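Tips from my workbench for anybody using hand-held grippers at a table, whether you're collecting demonstrations for a robot or just getting a feel for the things. I started keeping this list in July after a long stretch of bad sessions, and most of it was learned by doing it wrong first. Our house rules at Trosthorpe grew out of the same list, so if you've read those, some of this will sound familiar!

## Before you pick anything up

- Wipe the printed square markers with a dry cloth. I used to use glass cleaner and it lifted the ink on a whole sheet (200 of them, all in one afternoon, don't ask).
- Open and close the fingers a few times and listen. A click usually means a screw has backed out of the base plate.
- Tug on the phone clamp. Pranab Debnath taught me to do this with the gripper held over a folded towel, and I've never gone back.
- Roll up loose sleeves or push them under a watch band. Cuffs love to catch on a bracket.
- Charge everything the night before. We write 43 percent on the tape as the point where a battery goes back on the charger, and yes, it's an odd number, but it works for our old packs.

## Setting the table

Keep soft things and flat things on the same table if you can. A bag sags and changes shape every time you touch it, and a mounted photo wants to tip over the moment you nudge the bottom edge, so you get good practice at both ends. Sunil Akanda likes a bare surface with one object on it, and we argue about this constantly.

Whatever you choose, agree on who reaches first. With two grippers over one tabletop it's very easy to knock fingers together, and we say "mine" out loud before crossing the middle.
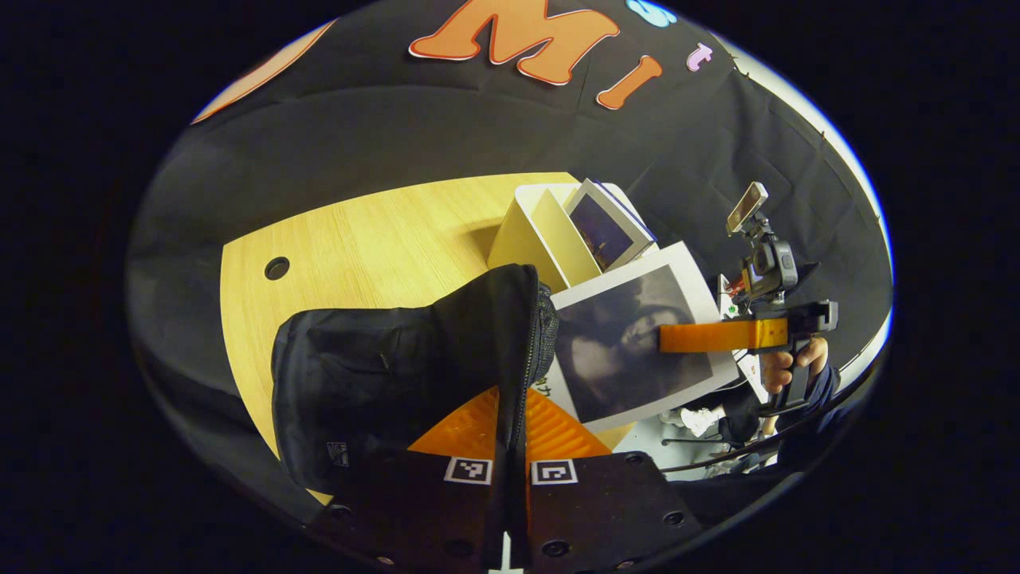 ## While you're working

- Come at a picture or card from the side, slowly, and let the finger touch before you squeeze.
- Grab a bag by a fold, away from the zipper. Zipper teeth chew up finger pads.
- Stop if your wrist hurts. I do 2 short rounds and then put the kettle on.
- Dropped something? Leave it, finish the take, and mark it as a drop. Don't sneak it back with your free hand.

## Putting away

Grippers go down on their sides with the fingers open, never stacked. Log the session before you leave the room. My notebook from Estier has space for up to 1000 entries, and I still manage to run my notes into the margins.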